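okay so I've been promising a thread on moving my grandfather's recipe business out of his garage and into an actual rented kitchen, and it's 11 pm and I can't sleep, so let's go

1/ Background for new people: my grandfather made pickled peppers and sold them at church sales for 51 years. Same brine the whole time. He wrote it on the back of a Ralden hardware calendar and that calendar page is now in a ziplock in my freezer (long story, there was a leak)

2/ Last November I made a test batch of 200 jars and figured I'd be giving them away until I died. Gone in 3 weekends!! My cousin Leonidas sold a bunch out of his trunk at a soccer game and I still haven't gotten all the money. Leonidas, if you're reading this, hi

3/ So then came the labels. I wanted the old family name on there, Sfakianakis, in big letters. Do you know how wide that is on a small jar? It wraps. You have to spin the jar to read who made it. My mom loves it, she says people will pick it up

4/ Biggest surprise has been how much of this is putting stuff away. Jars, lids, rings, spare lids, tape, the bag of other tape. I went down a very deep hole reading about storage bins and I now have opinions. Get the stackable kind with the thick rims. Get them in a color you can spot from across a room

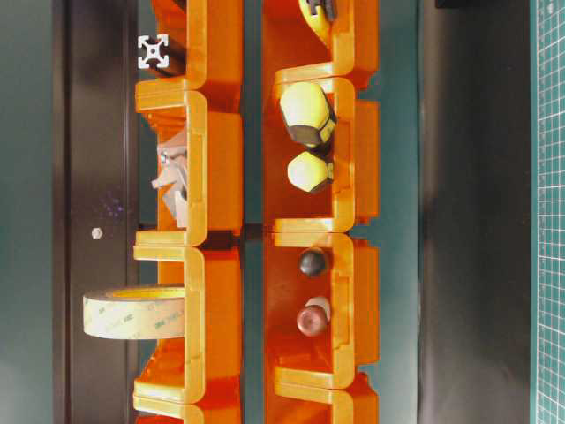 5/ Peppers! I was buying them at the grocery store like a fool. Lefteris Vlachopoulos grows the long skinny ones out past Dollum and he'll sell by the crate if you call before 7 in the morning. He does not text. He does not do voicemail. You call and he either picks up or you have no peppers

6/ Money stuff, because people keep asking in my DMs. I put in $2,000 of my own and told myself that was the limit. Kitchen rent ate most of it, then jars. I'm tracking it all in a notebook, and yes I know there are apps, please stop sending me apps

7/ Things I'd do differently: order more lids than jars. Wear gloves when you slice the hot ones (I touched my eye. I will not be taking questions). And taste the brine before it goes in, every single time, even when you're tired

8/ Next batch is going to be the mild ones with garlic. Name still undecided, my sister is pushing hard for Plurance, which she made up in the car and can't explain. Reply if you've got something better, I'm reading all of them tomorrow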